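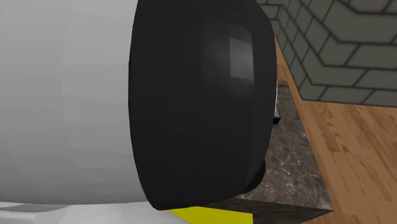 4.2 Tonal Reproduction in Printed Course Readers

The second part of the study examined how well continuous-tone illustrations survive the printing of course readers. Line drawings, tables and maps with solid fills were treated in Section 4.1 and are not considered further. The concern in this section is with pictures in which form is carried mainly by gradual changes of grey: portraits, rendered objects, aerial views and photographs of buildings.

Illustrations of this kind place two separate demands on a printer. Pale areas must hold small differences in tone without washing out to the colour of the paper, and dark areas must keep some modelling before they close up to solid black. Figure 2, a computer rendering, contains both conditions side by side. The light cylindrical surface on the left is shaded from nearly white to a slightly darker grey, while the black cap beside it depends on a single soft highlight for much of its visible relief. A setting that favours one of these areas will often harm the other.

Readers were obtained from the print rooms of three teaching institutions, referred to throughout by the names of their campuses: Gomton, Skernevero and Buthelezi. All three print on uncoated stock. Gomton and Buthelezi use office copiers fed from a shared queue, and Skernevero sends longer jobs to an outside press. The sample comprised 97 illustrations, each compared with the digital file supplied by the course author. Files that had been altered after submission were left out, as were illustrations printed across a fold.

Comparisons were carried out by two assessors, Anathi Ngcobo and Chantelle Cele, working under the same daylight lamp. Each illustration was marked separately for loss in the highlights and loss in the shadows on the scale set out in Section 3. Where the marks differed, the assessors looked at the page again together and recorded an agreed mark. The original marks were kept and are given in the appendix.

Shadow loss was the more common fault at Gomton and Buthelezi. In the worst cases, dark clothing in portraits merged with the background, and the interiors of buildings seen through doorways printed as flat shapes. Highlight loss was seen less often but was harder to predict. It appeared in some copies of a reader and was absent from others produced in the same run, which suggests that the condition of the toner had a greater effect than the settings chosen by staff. The Skernevero readers were more even, although several had been printed too light overall.

Paper also played a part. Whiter stock gave a longer range of greys but allowed more show-through from the reverse side, and this was marked as a defect where it crossed a pale area. Off-white stock concealed show-through fairly well. Its effect on highlights was small in most illustrations, and the assessors noted it chiefly in pictures of snow, sky and plaster.

The size at which an illustration was printed had less influence than expected. Reduction made fine texture disappear, but broad gradations remained readable provided the file had not first been converted to a coarse screen. Authors at Buthelezi were in the habit of scanning pages from earlier readers, so that a second screen was laid over the first. The resulting pattern was visible at ordinary reading distance and could not be removed by any adjustment at the copier. These cases are reported separately in Table 3.

Interviews with print room staff showed that tonal settings were rarely changed between jobs. At Gomton the copier was left at a darkness value of 100, chosen some years earlier to improve faint typescript. Staff were aware that it darkened pictures but had received no complaints from teaching departments. A centre with mixed work of this sort may be better served by two stored settings, one for text and one for illustrated pages, than by a compromise between them.

The effect of these losses on the people who use the readers is taken up in Section 4.3.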